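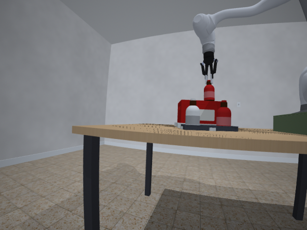 A simulated arm reaches for a red bottle in one of Vukard's rendered test rooms.

The first time the arm squeezed too hard, Špela Lazarević was eating soup at her desk and missed it. She caught the second one, and by then the soup was cold anyway, because the log showed 79 bad grips out of 2000 overnight runs, and she had been reading it line by line with a growing lump in her stomach.

Nothing broke, of course. At Vukard the bottles live inside a computer until the team trusts the software enough to send it to a real machine. But the real machine was due at a customer's packing room in September, and a squeeze like that on glass, with somebody's hand nearby, is the sort of thing that keeps Lazarević up at night.

It took her and her old friend Vasilis Berisha seven days to find the fault (he will tell you six, but he went home early on the last one). When the arm lost track of a bottle for a moment, the force limit quietly reset itself to the factory number, and the fingers closed as if they were picking up a brick.

"I had written that reset myself," Berisha says, rubbing his neck. "I was so proud of it, too!"

Now a lost bottle means a full stop, and a person has to come over and press the button before the arm moves again. Lazarević ran the whole batch once more that weekend and brought a bigger pot of soup.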